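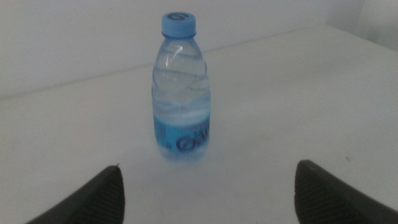
So does the arm take the bottle job away from the people on the packing bench? It takes the reaching and the setting down, and leaves them the checking, the topping up and the decisions, at least the way we have it set up now.

Home | Notebook | Benches | Parts | Archive

May 23, 2019
Posted by: workshop notes, Atwood

OK, writing this up before I forget half of it. The welcome kits for Stulora are still the biggest thing on the packing bench (one small water bottle, one snack, one folded card, lid on, next), and the bottle step is the one we've been handing over to the arm. The running total for the trial is 1,672 bottles placed. Of those, 318 needed a person to step in, and I want to be careful with that number because it lumps together everything from "nudged the tray a bit" to "stopped the whole thing and started over." I should have split those from day one. New tally sheet has two columns now, please use both!!

What I keep coming back to is that the packers don't talk about speed at all. They talk about wrists. On the old setup you twisted to the left for every single bottle, all shift, and by the afternoon you could see people switching hands. That twist is gone. Two of them told me separately that they go home less sore, and one said she now gets bored instead, so there's that. I wrote both down.

The boredom thing is real and I don't have a fix yet. When the arm is running well you mostly stand there and watch it, and watching is tiring in its own way - your eyes drift, then it misses one and you're slow to catch it. We tried having one person look after the arm and do the cards at the same time. Worked fine for the morning, then the cards piled up. Tomorrow I'd like to try swapping places every hour and see who complains.

Grip notes. Clear bottles are still a pain. The plastic throws highlights off the shoulders and the water bends everything behind it, so the vision side gets a lot happier if we let it look for the cap and forget about the body. Blue cap on a white table, plenty to go on. I'd go for a grab around the middle and stay off the neck, but I haven't tested enough to say that's the rule. Closing force is at setting 6 and I'd leave it there until somebody has a good reason. If you do change it, WRITE IT DOWN (I lost most of an hour to this last week and yes, it may have been me).

Longest run without anyone touching anything was 492 bottles. Everyone on the bench wanted to see 500. We did not see 500. Somebody brought donuts anyway.

Pay and hours came up at lunch, and I'd rather have it in here than floating around as a rumor. What I was told by the office is that nobody's hours on the bench change through June. After that it depends on whether the Laryea order comes in, since that one has mixed sizes and would need more hands than we've got. I can't promise anything past what I was told and I said so. A couple of people asked if they could learn to teach the arm its positions themselves, and I think that's a great idea - they know where a bottle wants to go far better than I do. The pendant menus are awful though, so I'm making a one-page cheat sheet first.

One more from the bench: the stop button is too far over for anyone shorter than me. Moving it to the front edge tomorrow, before we start.

To do
- move stop button
- two-column tally sheet, print a stack
- hourly swap, try it for a full shift
- cheat sheet for teaching positions, big type
- ask Patwood about spare finger pads and how long they take to ship
- look at the lamp over the table again, cap detection was worse late in the day and I don't know why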